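3.2 Demonstration collection by remote control

All demonstrations were recorded at the Okwood site. The object set for the bottle handling task is limited to one type of container, an orange plastic bottle with a printed label, presented lying on its side. We chose this object for two reasons. Its body is wide compared with the opening of a hand, so a poor approach angle usually ends in a push instead of a grasp. Its label is also a thin layer over a smooth shell, and contact forces at the label are hard to judge from video alone. The operator wears a pair of tracked gloves and sees the head view and both wrist views on a single display. Finger joint targets are sent directly from the gloves, while wrist poses pass through a low-pass filter before they reach the arm controller. 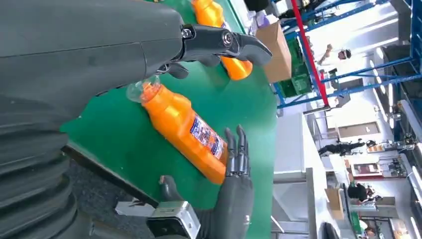 Page last modified: June 18, 2024

Two operators, Mitali Bhattacharjee and Hongjun Hou, produced the full set. Each had previous experience with the Jileck glove interface but had not worked with this object. Operators were told to complete the grasp in one continuous motion where possible and to release and start over if a finger was blocked by the cap. They were given no instruction on which part of the bottle to hold. In practice both settled on an overhand grasp close to the middle of the body, with the free hand held open and clear of the work surface.

An episode starts when the operator closes the foot switch and ends when it is released. Bottles were set out by hand between episodes, and their direction was not fixed. Caps may therefore point to either side, and other bottles may lie within reach of the target. We did not clear the background.

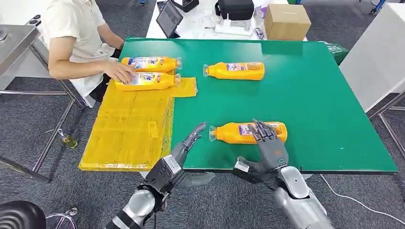

Figure 4. Head view during a demonstration. The right hand holds the nearest bottle from above; the left hand is open.

A total of 3,128 episodes were recorded in April. Episodes were removed if the glove tracking dropped out, if the foot switch was released before the hand had opened, or if any video stream was missing. After this step around 3,000 remained. No episode was removed for slow or indirect motion. An earlier trial with the Pruitt data had suggested that strict filtering by duration leaves too few corrections in the training set, and corrections are the part of the data that the policy most needs near contact.

The streams are aligned on the controller clock. Head and wrist images carry their own time stamps and are matched to the nearest joint reading.
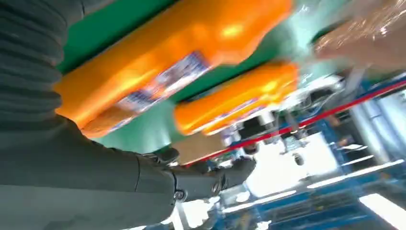

Fast wrist motion is the main source of poor images. During the reach, the wrist views often blur to the point where label text cannot be read, although the outline and color of the bottle remain usable. We kept these images and applied no sharpening. The head view changes less between steps and supplies most of the position information in this phase. The wrist views become more useful once the hand slows down close to the object.

Contact with the label needs separate treatment. A finger that meets the paper edge at a shallow angle may catch it, and a torn or wrinkled label changes both the look of the surface and the friction under the fingertip. Damaged bottles were left in the set.

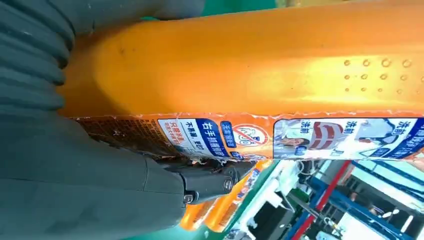 For each retained episode we store joint positions, commanded targets, and all image streams, together with a label for the operator. The operator label is not given to the policy. It is used only in Section 4, where we compare training on the data of one operator with training on both. Conversion to the Flullden format is done offline, and the commanded targets, not the measured positions, serve as actions.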